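# Breakfast Things – the Todau Kitchen Gallery

Welcome, and do pull up a chair. This page is where we keep our pictures of the small, everyday things that make a breakfast at Todau feel like a breakfast, and it has been growing in fits and starts since April, when we finally got the new shelves up and could see what we owned. If you've stayed with us before, you'll spot a few old friends. If you haven't, I hope it gives you a fair idea of what mornings are like around here, which is to say slow, a bit crumby, and with plenty of butter.

We've left the gallery in the order the morning goes, more or less, so you can read it from the kettle to the washing up. A number of the photos are still being sorted (there were 157 on the card the last time I looked, and a surprising share of them are of the same loaf), so some entries have only their words for now. I'll add the pictures as I get to them – usually on a Monday, when the house is quiet.

## The bread

We bake a plain white sandwich loaf most days, and it takes 675 grams of flour, which just fits the long tin. It's a forgiving dough that doesn't mind being forgotten for an hour, and I have forgotten it for longer than that. The end slices are the ones people fight over, so please be fair and leave one for the next guest.

For weekends there is the seeded loaf from Tichý, the bakery down the hill. They open early and sell out early, and if you're walking down anyway we'd love it if you brought back two.

## The jam shelf

Plum, mostly, with some apricot toward the back. We put up 27 jars last summer and I thought that was far too many until the family reunion came through. The labels are handwritten and the ink runs a little when they've been in the fridge, so if you can't tell what's in the jar, open it and have a taste. The Laron honey lives on the same shelf, and it does set hard in cold weather. Stand it in warm water for a while and it comes right back.

## The good butter dish

My favorite thing in the whole kitchen, bought at the Morow flea market on a rainy morning when there was hardly a soul there but me and the man selling door handles. The lid has a chip in it and I wouldn't trade it for a new one. Butter stays out on the counter all day from fall until spring – soft butter on warm toast is one of the things I'll always argue for.

## The toast corner

I'm fondest of this part of the gallery, since toast is what most people come downstairs for. Green was a bit of a gamble in a kitchen this pale, but I've grown to love it, and a darker green hides fingerprints better than you'd think. Two slices at a time means there can be a short line on busy mornings, so start your coffee while you wait!

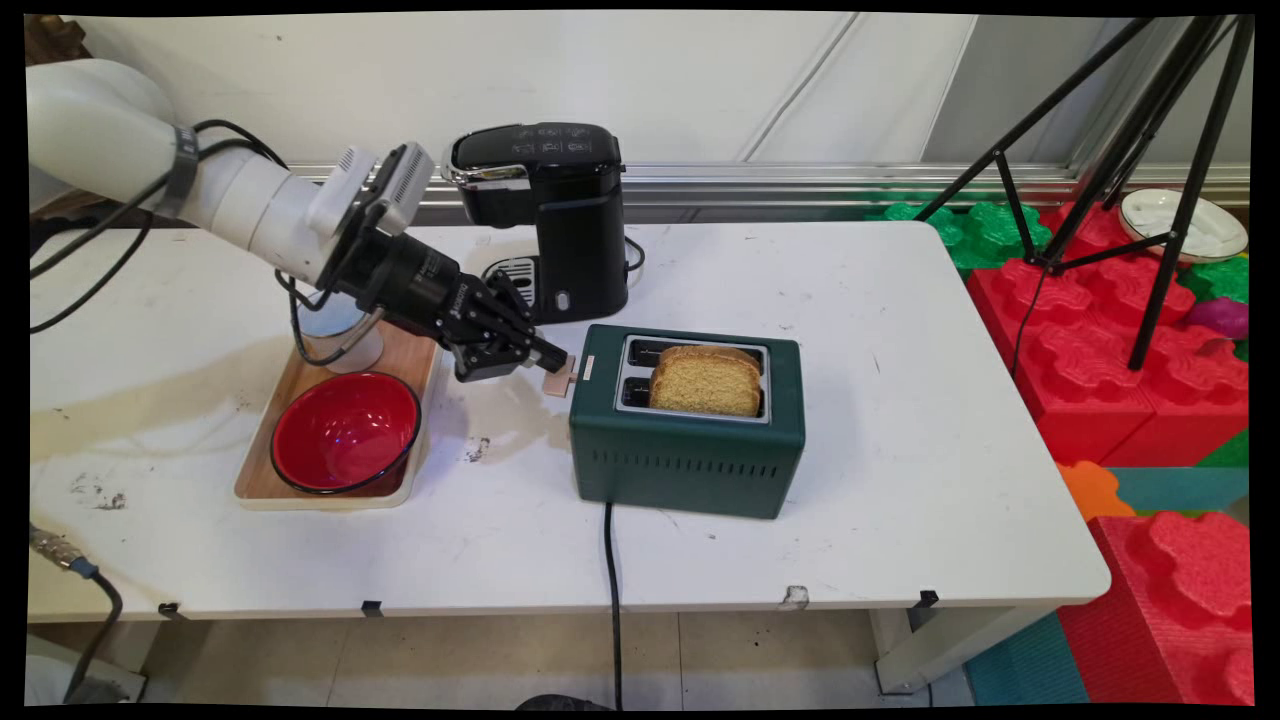

*Two slices standing in the dark green toaster, with the black coffee maker behind it and the red bowl on its wooden tray.*

## The trays

We use trays for everything, and a light wooden one with a raised edge is the handiest sort, as you can carry a bowl and a glass out to the porch without anything sliding off. Wipe them with a damp cloth and dry them standing up, please, and never put them in the dishwasher. We lost a lovely one that way.

## The mug hooks

Take any mug you like. They're all from different places and none of them match, and regulars tend to settle on one by the second morning and get a little protective of it. The big blue one holds far more coffee than it looks like it should, so go easy on the milk until you've got the measure of it.

More pictures of the porch table and the pantry are on their way, once I've worked through the rest of the card.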